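Skendwood Library Sets August Schedule for Reading Room Tables and Book Repair

17 August 2018

The Skendwood Public Library will change how its main reading room is used while worn books from the local history collection are checked and repaired, according to a notice posted at the front desk and on the library's website. The building will stay open during its normal hours. Seating will be reduced, and part of the collection will be available by request only.

The work covers 993 volumes, most of them bound town records, school yearbooks and county directories. A condition survey finished earlier this month placed each volume in one of 3 groups. Volumes in the first group need no work and will go back to the open shelves. Those in the second have loose hinges, torn end sheets or lifted spine labels and will be repaired in the building. The third group, made up of volumes with detached covers or broken sewing, will go to Gakton, a bindery that has handled the library's periodicals in the past.

The survey form records the height and thickness of each volume, the type of covering material, the state of the joints and the acidity of the paper as measured with a test pen. A volume is moved to the third group if either cover has come away or if more than one section of pages is no longer held by thread. Surface dirt alone does not change a volume's group. Neither does a faded spine, unless the call number can no longer be read from a normal standing distance.

In-house repairs use wheat starch paste and Japanese tissue for tears, and a polyvinyl acetate adhesive for hinges on cloth bindings. Pressure-sensitive tape will not be applied. Tape left from earlier repairs will be removed where the carrier lifts without pulling up paper fibers, and left in place where it does not. Each repaired volume is to stay under weight overnight before it is opened again, and for 2 nights if a hinge has been rebuilt.

Tables in the reading room are being assessed under the same plan. The survey of furniture looks at edge wear, surface finish, leg stability and glare. Reading surfaces with a strong shine make small type harder to read under overhead lights, and the notice says that finish will be weighed along with price when replacements are ordered. Pale wood-grain tops with rounded corners are preferred. Dark tops were ruled out after a trial in which pencil marks and eraser dust were harder to find and clear.

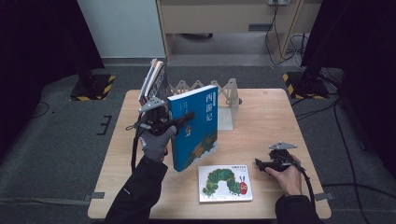
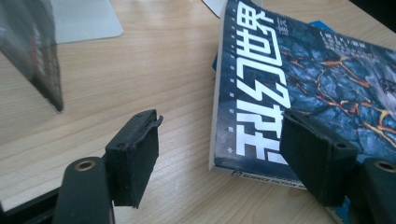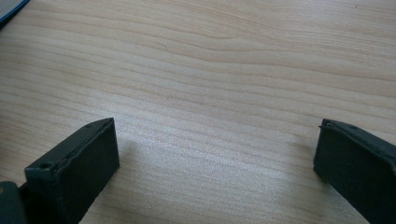
Dehghan wrote in the comment section of the library's website that the request-only period should have been announced before the summer research season, and asked whether the yearbooks could be handled last. Former students use them more than any other part of the collection in late summer, the comment said, and a person who has driven in from another county cannot easily return the next day. A second comment, unsigned, supported the repair work but questioned the choice to send directories out for binding when scanned copies of several are already held on disk.

The library has since posted a reply on the same page. Yearbooks in the first group will be reshelved ahead of all other material, and those in the second group will be worked on in small batches so that no full decade is missing at one time. The reply does not change the plan for directories. It states that the scans were made at a resolution too low for the advertising pages, where type is often set very small, and that the printed volumes remain the copy of record.

Requests for material under repair can be made at the desk or by phone. Volumes in the first two groups can usually be brought out the same day, unless they are under weight or drying. Volumes held at the bindery cannot be recalled before the batch is complete. Each outgoing batch is limited to 40 volumes and is listed by call number in a binder kept beside the public catalog terminals. The list will be updated when a batch leaves and again when it comes back.

Readers are asked to use the foam wedges supplied at the desk for any volume that does not open flat. Books should not be stood on the fore edge or laid face down, and loose material found between pages should be handed in with the volume it came from. Photocopying of tightly bound volumes is suspended. Readers may take their own photographs without flash, and an overhead scanner is available at no charge for up to one hour per visit.

The repair records will be kept in Wimura, the catalog software the library adopted for its special collections. A note field on each item record will show the date and type of treatment, the adhesive used and any part that was replaced. The note will be visible to staff only. A shorter public note — "repaired, handle with care" or "at bindery" — will appear in the online catalog.

Microfilm readers and the map cabinets are not affected. The children's room will keep its present layout, and study rooms can be reserved as usual. Donations of yearbooks will still be accepted, but new gifts will be boxed and held until the current work is complete.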